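Greifarm in der Lernwerkstatt Plaltemar nach Störung vorerst stillgelegt

Sortierprojekt mit Bausteinen pausiert, verletzt wurde niemand

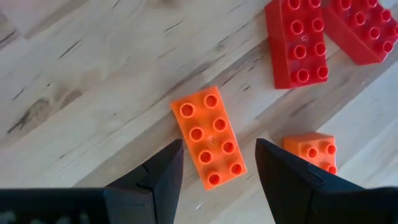 Plaltemar, 13. Februar 2026. Wer in den vergangenen Wochen in der Lernwerkstatt am alten Güterbahnhof vorbeigeschaut hat, der kennt das leise Surren, mit dem der Greifarm dort seine bunten Bausteine zusammensucht, und der wird es in den nächsten Tagen vermissen. Die Werkstatt hat das Gerät nach einem Zwischenfall abgeschaltet und vom Strom genommen. Der Greifer hatte während eines Übungslaufs einen Stein gefasst und danach nicht mehr losgelassen, obwohl die Steuerung längst »offen« meldete, und der Arm ist mit dem eingeklemmten Stein weitergefahren, bis er gegen den Rand der Ablagekiste drückte. Ein beherzter Griff zum Notschalter hat die Sache beendet. Verletzt wurde zum Glück niemand, und auch die Kiste hat es überstanden, wenn man von einem Sprung in der Ecke absieht.

Das Projekt läuft seit November und heißt Skison, und es ist vielen hier im Viertel ans Herz gewachsen. Der Arm soll lernen, große Kleinkinderbausteine nach Farbe und Größe zu greifen und wegzuräumen, eine Aufgabe, bei der alle Eltern sofort verständnisvoll nicken. 3263 Greifversuche standen bis zum Zwischenfall im Betriebsbuch, das die Gruppe mit bewundernswerter Geduld von Hand führt. Wer darin blättert, findet neben den Zahlen auch kleine Bemerkungen am Rand, etwa über Steine, die zu dicht beieinanderlagen, oder über Nachmittage, an denen die tief stehende Sonne der Farberkennung zu schaffen machte.

Leiterin Esperanza Crenshaw hat den Vorfall selbst miterlebt. Sie stand mit einer Tasse Tee am Nebentisch, als das Geräusch des Antriebs plötzlich anders klang, »so gepresst, wie wenn jemand eine klemmende Schublade mit Gewalt zuschiebt«. Bis sie die Tasse abgestellt hatte, war Lyle Pennington schon am Schalter. Pennington kümmert sich in der Werkstatt um die Technik und saß in diesem Moment glücklicherweise auf dem Stuhl, von dem aus man den roten Knopf im Sitzen erreicht. Zwischen dem ersten Ruckeln und dem Stillstand lagen nach der Aufzeichnung 2 Sekunden, und ihm seien sie, so erzählt er, erheblich länger vorgekommen.

Nach allem, was man bisher weiß, lag der Fehler im Zusammenspiel von Greifer und Steuerung. Die Finger werden über einen kleinen Motor bewegt, und ein Sensor am Motor soll melden, wie weit sie geöffnet sind. Dieser Sensor hat offenbar die Drehung des Motors richtig erfasst, aber eine Kupplung dahinter ist durchgerutscht, und die Finger blieben geschlossen. Für das Programm war der Stein damit abgelegt, und es schickte den Arm auf den Rückweg. Eine zweite Prüfung, ob die Finger wirklich auseinander sind, gab es nicht. »Das hätten wir früher einbauen sollen«, sagt Pennington, und man merkt ihm an, dass ihn das mehr wurmt als der Schaden.

Beim Durchsehen der Aufzeichnungen stieß er noch auf etwas anderes. In den letzten 414 Versuchen war der Motorstrom beim Öffnen immer wieder für einen kurzen Augenblick eingebrochen, erst selten, dann häufiger. Eine Warnung hatte das nicht ausgelöst, die Schwelle war dafür zu großzügig eingestellt. Man habe die Werte schlicht nicht angeschaut, solange alles lief, räumt Crenshaw ein, und das solle sich ändern.

Gebaut hat den Greifer die Firma Wallska, die ihn der Werkstatt zu einem freundlichen Preis überlassen hatte. Dort hat man das Teil inzwischen angefordert und will die Kupplung untersuchen. Ob es sich um gewöhnlichen Verschleiß handelt oder ob eine Schraube von Anfang an zu locker saß, mag im Augenblick niemand sagen. Für die Reparatur samt Ersatzkupplung rechnet die Werkstatt mit nahezu 800 Euro, und ob Wallska sich daran beteiligt, wird gerade besprochen. Die Gespräche seien angenehm, heißt es von beiden Seiten.

Bis der Arm wieder arbeiten darf, sollen drei Dinge erledigt sein. Der Greifer bekommt einen Endschalter, der unmittelbar an den Fingern misst und sich vom Motor nichts mehr erzählen lässt. Die Kraft des Arms wird für die Übungsläufe heruntergesetzt, damit er bei Widerstand von selbst stehen bleibt. Und auf dem Boden der Werkstatt wird eine Linie geklebt, hinter der Besucher und vor allem die kleineren Gäste bleiben müssen, solange das Gerät unter Strom steht. Bisher hatte man sich da auf gutes Zureden verlassen, was meistens klappte, aber eben nur meistens. Am Tag des Vorfalls waren keine Kinder im Raum.

Die Kurse gehen währenddessen weiter, das ist Crenshaw wichtig, denn es riefen schon besorgte Eltern an. Der Lötkurs und die Fahrradrunde haben mit dem Arm ohnehin nichts zu tun. In der Programmiergruppe wird nun eben am Rechner geübt, mit einem nachgebauten Greifer auf dem Bildschirm, und die Jugendlichen haben sich gleich daran gemacht, den Fehler dort nachzustellen. Beim dritten Anlauf fuhr auch der simulierte Arm mit festgeklemmtem Stein gegen die Kiste, und der Jubel soll bis in den Hof zu hören gewesen sein.

Einen Termin für die Wiederinbetriebnahme gibt es noch nicht. Zuerst muss der Greifer von Wallska zurückkommen, danach ist eine Abnahme durch das Prüfbüro Ferreira vorgesehen, das der Werkstatt schon bei der Einrichtung der Stromanschlüsse geholfen hat. Wer Fragen zum Projekt hat oder beim Aufbau der neuen Absperrung mit anpacken möchte, kann sich während der Öffnungszeiten am Empfang der Lernwerkstatt melden.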